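Visit to the Galtska assembly works, August

Members of the regional skills council were received at the Galtska works by the operations manager, Remedios Bustamante, and the training lead, Volkan Kocabaş. The site employs 200 people and supplies small fitted parts to Tosholm. The council had asked to see how bench work has changed under the automation program.

Until last year, each assembler fitted some 1000 parts per shift by hand. Wrist strain was the most common complaint recorded at the health office.

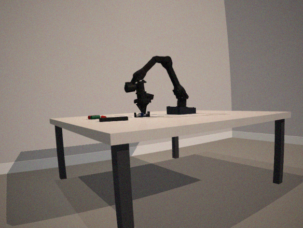 Planning for each new station begins in simulation, and staff who know the manual job are invited to comment before any equipment is ordered. Ms. Bustamante said assemblers had asked for changes to the first layouts. Several questioned how close the work should sit to the arm's base, and whether the long black bar needed to lie so near the left edge of the table. Their remarks are kept with the station plan.

Seven assemblers have since moved to set-up and inspection duties, with 50 hours of paid training each. Carmela Aranda, one of the seven, told the council that she finds the work easier on her hands but misses the conversation at the old benches. Mr. Kocabaş acknowledged the point and said break times are under review.

The council thanks its hosts and will visit the packing hall next.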